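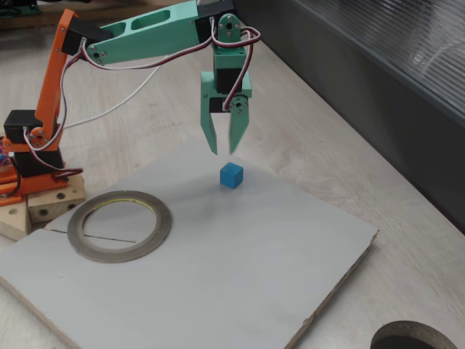
Kilham have replied to the October note and do not accept that the fault lies in the glaze. Their position is that batch 2193 was mixed to the same recipe as its predecessor, that the retained sample fires clear on their own tiles, and that the workshop should look first at its clay body and its bisque firing before returning any material. They ask for two broken pieces and a copy of the firing record.

The reply is reasonable in tone and has been placed in the supplier folder. The work recorded in this entry was carried out in response to it.

## Crazing on the Skirno bowls: second round of tests

**Purpose.** To establish whether the fine cracking on the Skirno bowls follows the glaze batch, the clay body or the bisque temperature. The first round changed two of these together and its results cannot be relied upon. It should not be quoted in correspondence.

**Materials.** Test tiles were cut from the current delivery of Juška stoneware and from the remainder of the older Jotis body, which had been kept wrapped under the bench. The Jotis clay had stiffened and was wedged with a little water before rolling. Both were rolled to 9 mm, which is thicker than the wall of the bowls; this was an oversight, and the next set will be rolled to match. Tiles were marked on the back with an iron oxide pencil: J for Jotis, K for Juška. The letter K has already been misread once as standing for Kilham. Colleagues are asked to check the key on the inside cover before moving any tile.

**Drying.** Drying took 7 days under loose plastic. One Juška tile lifted at a corner and was kept in the set, as the fault does not affect the reading of the surface.

**Bisque.** Half of each body was fired to the usual bisque temperature and half to the higher setting, with a climb of 600 degrees before the rate was increased. The cones on the lower shelf had bent further than those on the upper. This has been seen before in the small kiln and has not been corrected for. All tiles in the comparison were therefore placed on the middle shelf for the glaze firing.

**Glazing.** Each tile was dipped once, to a steady count, and the foot wiped back with a damp sponge. The bucket was sieved beforehand. A quantity of hard lumps remained in the sieve and was discarded. It is not known whether these came from the delivery or from glaze that had dried on the rim and fallen back in. The lid does not seal well, and a replacement has been requested.

**Results.**

- Jotis body, higher bisque: no crazing seen on opening the kiln, and none after ink had been rubbed in the following morning.
- Jotis body, usual bisque: no crazing on opening. A single line near one edge took the ink.
- Juška body, higher bisque: wide-spaced crazing, slow to appear.
- Juška body, usual bisque: close crazing over the whole face, audible while the tiles cooled on the rack.

The same glaze was used throughout. The results point towards a poor fit between the glaze and the Juška body, made worse by the lower bisque. They do not clear the glaze entirely, as no tile in this set carried the previous batch. Kilham should be told as much in plain terms, and asked whether a small quantity of the earlier mix can be supplied for comparison.

**Points for the next set.**

1. Roll to the wall thickness of the bowls.
2. Include tiles dipped in the earlier batch, if it can be had.
3. Try a small addition of silica to the present glaze, in steps, on the Juška body only.
4. Repeat the ink test after a longer interval. The late line on the Jotis tile would have been missed had the set been cleared away the same afternoon.

**Stock.** The glazed bowls already on the Skirno shelf are not to be packed. They remain suitable for dry display, but crazed ware should not leave the workshop as tableware. Unglazed bowls may continue to be thrown and dried as normal; glazing is suspended until the next set has been read.

**Correspondence.** A draft answer to Kilham is in the folder and awaits the firing record, which must be copied out by hand from the kiln book. Juška have been asked for the expansion figures for the current clay. No answer had been received by 4 p.m.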